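### 3.2 Collecting demonstrations by remote control

All demonstrations in this section were recorded in the Pultitz kitchen, one of the two furnished rooms used in the Kanonel project. The other, at Nindham, was kept for testing and supplied no training data. The operator controlled both arms at once, with a separate hand controller for each, and watched the work directly. We did not give operators a script. They were told the goal of the task in one sentence and could reach it in whatever order they liked, using either arm.

The first task group covers small tableware. The operator picks up a spoon, places it in a cup, and returns both arms to a resting pose above the table. A spoon is a harder object than it sounds. It lies almost flat, the bowl and the handle sit at different heights, and a grasp near the end of the handle lets the spoon swing as soon as it is lifted. Most of our operators settled on a grasp close to the middle of the handle after a few tries. We kept their early tries in the set when the task was completed, even if the path was slow. Figure 1 gives the working area as recorded from the head camera, with the cup and spoon in front of the two grippers.
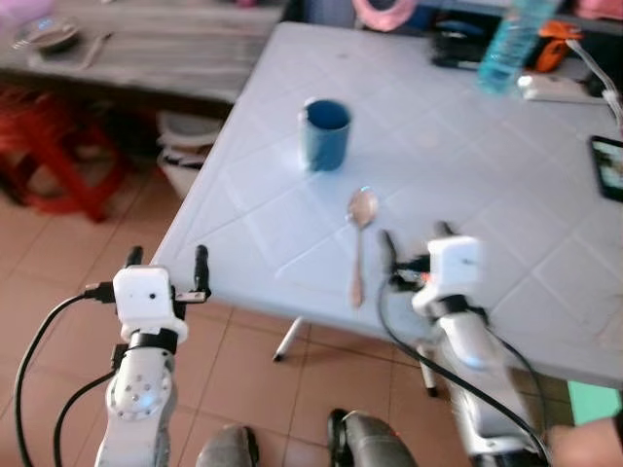 Ross, commenting on an earlier draft of this section, objected that keeping the slow tries teaches the policy to hesitate, and that a pause before a grasp looks the same to the learner whether the operator was thinking or had a good reason to wait. The comment also asked why we had not simply cut out every stretch in which neither arm moved.

We tested that suggestion. Cutting all still stretches shortened the recordings but also removed the short wait between closing the gripper and lifting. Policies trained on the cut set began to lift before the fingers had closed. We therefore trimmed only the pauses that came before the first arm motion and after the last one, and left everything between them alone. The complaint about hesitation is fair for a few operators, and we return to it in Section 5.

The full set for the first group holds 200 demonstrations from 21 operators. Each operator had a practice period before recording began, and nothing from practice was kept. Objects were moved by hand between demonstrations. We asked only that both the cup and the spoon stay within reach of at least one arm. Other items on the table were left where they happened to be, so the background changes from one session to the next.

The second task group moves to the countertop and uses cookware. It has 4 tasks: lifting a pan, putting a lid on it, placing a spoon inside it, and taking the spoon out again. The same controllers and head camera were used, with no change to the arms. The countertop is more crowded than the table, and the operator has to bring each gripper in over or between other objects.
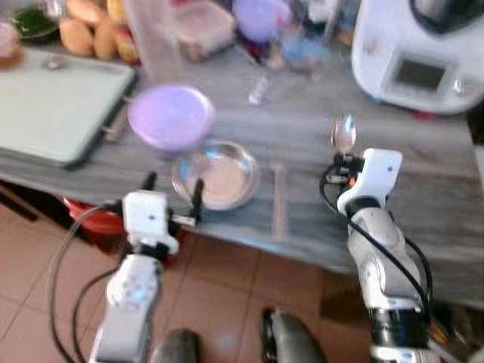 Operators reported that depth was the main difficulty in this group. A gripper that appeared to be over the rim of a pan was often short of it, and the usual fix was to lower the arm slowly until one finger touched. These contacts are frequent in the data. We did not label them as errors, and a demonstration was rejected only if an object fell off the counter or the operator asked to start over. A typical session lasted roughly 24 minutes, including the time spent moving objects.

Head camera images were stored together with the joint positions of both arms and the opening of each gripper. Fast motion blurs some of the images. We left these in, as the same blur is present when the policy runs on its own. Controller signals were also saved but were not given to the policy as input.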